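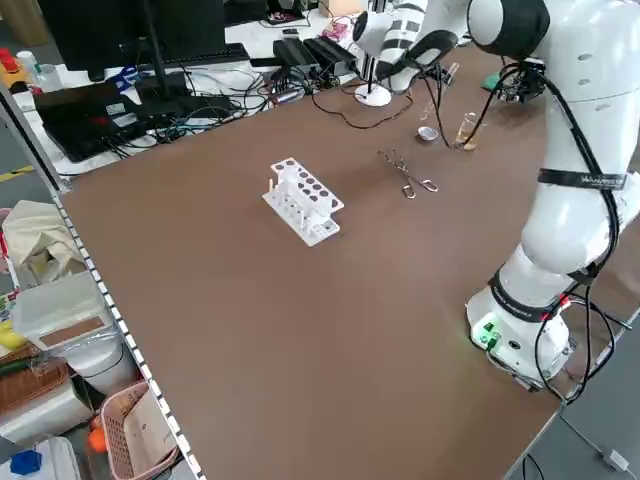 DREMBRIDGE, January 16, 2018 – Lostero today released its bench practice guide for laboratories that run robot arms next to glassware and hand tools. The guide has 34 rules, 10 of them on cabling. Cables should be held close to the arm along its length, and a strap around the middle of the arm is an accepted way to do it. Tongs and test tube racks may share the table with the arm, but each needs a set place written on the bench sheet.

The rules were drafted with Dirwood and Cuautle and tried at 55 benches. Almost 555 comments came back, most of them on emergency stops and on who may enter the work area while an arm is powered.

Laboratories may start using the guide now. Lostero will begin bench reviews in April – sites that want one should send in a floor plan and their current risk assessment. The guide is free to download from the Lostero website. Printed copies can be ordered through the Drembridge office.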